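4.2 Lids and the willingness to tidy

Residents of Codmont told us they valued tidiness, a claim their hallways did not support. Of 300 households, more than 35 kept woven containers purely for things they meant to deal with later.

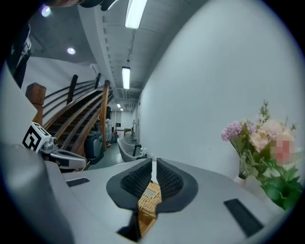

Later, in most cases, was February. Benkirane's term for this is deferred sorting — Suvarna prefers "hiding." Lids made matters worse, as eight respondents cheerfully admitted.

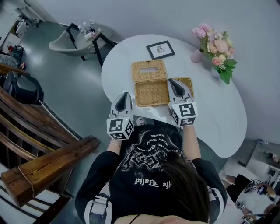
Figure 3. Woven box with open lid, on a white table.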